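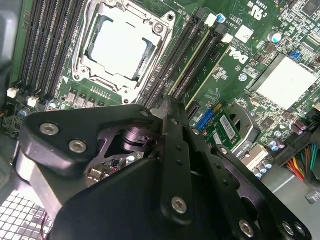 How do you get into a college robotics club if you've never built a robot?

Show up and ask for a job. Most clubs take people with no experience at all, and the first few weeks are usually spent watching, holding things and learning where the screws live.

I'm starting with that one because it's the question I get most in my inbox, and because it's more or less what Sheyla Lozano said to me before I'd even sat down. She leads the manipulation team at the Rovport student robotics club, and she had a hex key behind her ear the way other people carry a pencil. "If you're here to join, grab a stool," she said. "If you're here to write about us, grab a stool anyway, you can sort screws while you talk."

So I sorted screws! (Badly. I mixed two lengths that look identical until you hold them side by side, and she noticed from the other side of the bench.)

I'd come to hear about the club's big project this year, an arm they call Tatance. The long-term dream is an arm that can take old desktop computers apart and put parts back in without wrecking them. They're entering it in the Vivura challenge, a student contest where the teams work on real computer hardware, and the open boards on the practice bench are how they get ready for it.

"People hear 'computer repair robot' and they think we've got this thing swapping processors," Sheyla told me. "We do not. We started with getting a finger near a memory slot and not hitting anything. That was a whole semester."

A whole semester? I asked.

"A whole semester. Look at a motherboard sometime, I mean really look at one. There's stuff standing up all over it. Capacitors, little connectors, heatsinks, wires hanging in from the side. You or me, we just reach around it and we don't even think. The arm has to be told about every bit of that, or it has to see it, and what it sees depends on where you put the camera."

They put theirs down at the wrist, which took me a while to get my head around. I'd imagined a camera up on a pole looking down at everything. Sheyla said they had one like that in the first version and it was great right up until the arm leaned in to do some work, and then all you got was a lovely view of the arm's back. With the camera riding along, you always get the fingers and whatever the fingers are about to touch. The price is that your own hardware takes up a big chunk of the picture.

"You get used to it," she said. "New members complain that half of what they're looking at is bracket. And I say, good, now you know where the bracket is."

The gripper is the part she's proudest of, and she will talk about it for as long as you let her. It's black plates and a lot of screws, and the plates have rows of holes in them so the team can shift things over when they change their minds. They change their minds a lot. The version I saw was number 17, and she can tell you what was wrong with most of the others. One had fingers so short that the knuckles arrived before the fingertips did. One was so stiff it scraped a slot. Her favorite failure was number 4, which worked beautifully for one evening and then dropped a screw into the case it was supposed to be fixing.

"We spent longer finding that screw than we'd spent building the gripper," she said. "Now we check every fastener before a run. Every one. I don't care if you checked it ten minutes ago."

I asked what a normal practice night looks like, and she laughed and said it was pretty dull to watch. Somebody sets up the computer at an angle the arm hasn't seen before. Somebody else runs the approach, slowly, with a hand over the stop button. Then they look at the recording together and argue. The goal for October was 100 clean approaches to a memory slot, with a clean approach meaning the finger gets where it's going and touches nothing on the way. They count those on a whiteboard and they are very strict about it, strict to the point that I heard two people debate whether brushing a wire counts. (It does. It went back and forth for a good while, but it does.)

"Angles are everything," Sheyla said. "In the drawings the board is always nice and square. Then you get to the contest and the case is sitting crooked, the light's too bright, the metal is throwing glare right at you. So we practice crooked. I'll walk by and nudge the case just to be mean."

Do the others mind?

"They do it to me too."

The software side has its own little crew, and they've named their code Ardeleanu, which I had to ask her to spell twice. It takes the view from the wrist and tries to work out where the slots are and which way they run. The long straight shapes help, she said. A memory slot is a pretty good landmark when it's empty, and the latches at the ends give you something to aim by. An empty processor socket is a different matter, and it makes everyone nervous. The pins in there are tiny and they bend if you so much as breathe wrong. The team's rule is that the arm stays out of the socket, full stop, and there's a no-go zone drawn around it in the code.

"I bent pins by hand when I was a freshman," she admitted. "I was being careful, too. I'm not letting a robot do it faster."

I wanted to know how much all this costs, because I always want to know that. The club's parts budget for the arm this year is $500, and she said it like someone who's had to defend every dollar. The computers are old office machines that were headed for recycling, so those come free. Most of the money goes into motors and the metal for the plates. She keeps the rejected plates in a drawer and robs them for screws.

What surprised me most was how few of the members are studying anything close to robotics. Sheyla is in mechanical engineering, fine, that one you'd guess. But she told me the person who's best at running the arm is a music major, and the one who writes up all the test notes wants to be a nurse. I asked if that made it harder to teach people.

"It makes it slower in September," she said. "Then it's the same. The music major has better hands than I do. She listens to the motors! She'll say, 'that sounds tight,' and she'll stop the run, and I'll go over and something's loose or something's rubbing. I can't hear it at all."

We got onto what she'd tell somebody who wanted to start a project like this at their own school. She thought about it while taking back the screws I'd sorted and re-sorting them.

"Pick a smaller job than you want to. Whatever you've got in mind, cut it down. We wanted the whole computer, and then we wanted just the memory, and then we wanted to get to the slot. I was kind of embarrassed about that at first, telling people we spent months on getting to the slot. But we can get there now, and seating a stick of memory is the next thing on the board."

And when will that be?

"Ask me after midterms," she said, and handed me a different tray of screws.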